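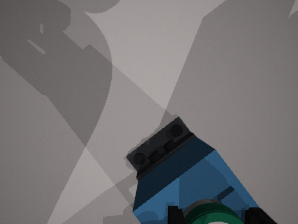
mosslane wrote:
Prescribed burns only work if you do them on a schedule, and Danholm hasn't had one in years. The brush on the north ridge is up to my chest. I don't see how anyone can look at that and say leave it alone.

drybranch
I'm not saying leave it alone. I'm saying the plan the county posted burns 1479 acres in one season, and that is too much at once for a forest that size. Turtles and ground nesters need somewhere to go. Burn a third, wait, burn the next third.

mosslane
Waiting is how Trarnel got where it did. They split their burn into 3 parts, got the first one done, and then the weather never lined up for the other two.

pinyon_2166
I live on the Trarnel side. The part they did burn is the part that came through the fire with green trees on it. The rest is standing black trunks – you can see the line from the road. So the burning worked. The delay is what hurt us.

drybranch
Fair enough, but that sounds like a staffing problem to me. You can't fix a short crew by giving it a bigger area.

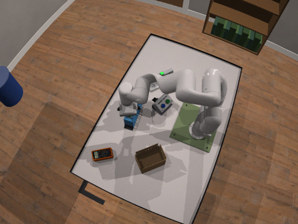
hollowcreek wrote:
Smoke is the part that worries me. My son has asthma and the last burn was on a Sunday with no wind. We had the windows shut until dark and it still got in. I'd support the plan if they gave people a few days' warning.

pinyon_2166
They do post notices, but only at the Hiltley ranger office and on the county page. You have to go looking. A text list would help.

mosslane
Agreed on the notice. I'd still take two bad days of smoke in March over two weeks of it in the summer.

hollowcreek
So would I. I just want to know which two days.

drybranch
Has anyone read the Chaudhry report on the creek? It wants a 100 foot strip left unburned on both banks. The county map doesn't show any strip at all.

mosslane
I read it. The strip makes sense on the steep side where the soil washes out. On the flat side it's mostly dead cane, and I'd burn that right to the water.

drybranch
Then we don't agree on that one. I'm sending in a comment asking for both banks.

Filed under: Forests & Fire, Land Management

Comments (3)

tallgrass: The comment form on the county page wouldn't load on my phone. It worked on the library computer.

rfd_west: We did a small burn on our own land next to Danholm and the wildflowers were thick the next spring. Get the permit early, the office is slow.

okra88: Does the plan cover the old logging road? Half of it is blocked by downed trees and a fire truck couldn't get through.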